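Wrist camera can't find white parts on a light tabletop, club project

skultari_bench
posted Aug 26, 2023 in Student Builds and Clubs

Hi all, first post so go easy on me! I help out with an after-school robotics club and we're doing the pick-and-place task for the Bamska student challenge. The arm has to find a white plastic part on a table, grab it, and drop it in a bin. We've got a two-finger gripper and a little camera up at the wrist that looks out past the fingers.

On our gray practice mat everything went great. Then we moved over to the marble-look surface, which is what the rules say the final will be run on, and it all fell apart. The kids recorded 137 practice grabs on the mat and trained on those, and on the marble pattern the arm wanders off and closes on nothing. Sometimes it goes for one of the gray veins like it's the edge of the part. Sometimes it heads for a shiny spot.

We're using Zellport to label and train (free school account, so 400 uploads a month and we've burned through a good chunk already). I don't want to have the kids redo everything if there's a setting I missed. Is this a lighting thing, a training thing, or do we need a better camera? The team has 12 kids and they're getting pretty grumpy with me.

simiyu_tinkers

Oh I know this pain. We had the same mess with white clips on a white desk two seasons ago and I was ready to throw the whole arm in a closet.

My guess is it's mostly training, with lighting making it worse. If every practice grab was on a plain gray mat, the model probably learned "bright thing on dark thing" and that's pretty much all it knows. Put it on a pale background and there's no bright thing anymore, just a lot of pale. The veins are the only strong lines it's got, so off it goes.

What worked for us:

Record new grabs on the real surface. You don't have to toss the old ones, mix them in. We ended up at maybe one third mat and two thirds desk, and I wouldn't swear that's the magic mix.

Move the part around between grabs, and turn it too. Ours was always lying the same way because the same kid always set it down, and the arm got weirdly loyal to that one pose.

Get the lamp off to one side and lower. A light straight overhead flattens everything. From the side you get a bit of shading along the folds and edges of the plastic, and that shading is what you want it to learn.

Check your exposure before you spend any uploads! If auto exposure is on, lock it. Ours kept drifting every time the fingers came close to the table, and we wasted a whole afternoon on clips we couldn't use.

Also have the kids go through the stills and try to point at the part themselves. If they have to squint, so does the arm. I dug one out of our own folder for you, same kind of headache:

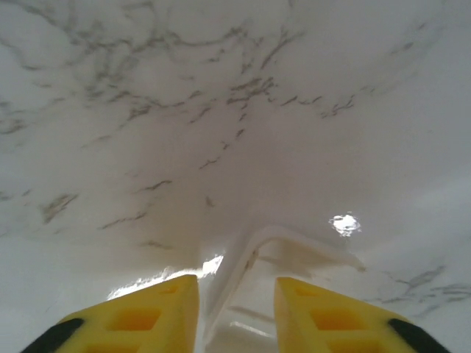 White part between the yellow fingers, marble pattern behind it, glare spot over on the right.

The color is no help at all there, it's so close to the background. What you can go by is the edges and the shading. And look how bright that glare spot is compared to the plastic. I'd chase the glare first, personally, then record.

gearbox1642

buy a better camera

marblemouth

I'd hold off on the camera, those cost money and you may not need one. Before anything else, read the challenge rules again and see if you're allowed to put colored tape on the part. Our league lets you and it fixed us in ten minutes. If yours says no, then yeah, do what simiyu_tinkers said.

One more thing, don't let it decide from a single look. We have the arm stop a little way above the table, look, shift over a bit, and look again. Glare tends to slide around when the camera moves and the part stays where it is, so if the two looks don't agree it backs up and tries over. It's slower, but our kids like it because it looks like the arm is thinking.

Post back after you try the lamp, I'd like to know how it goes on your table.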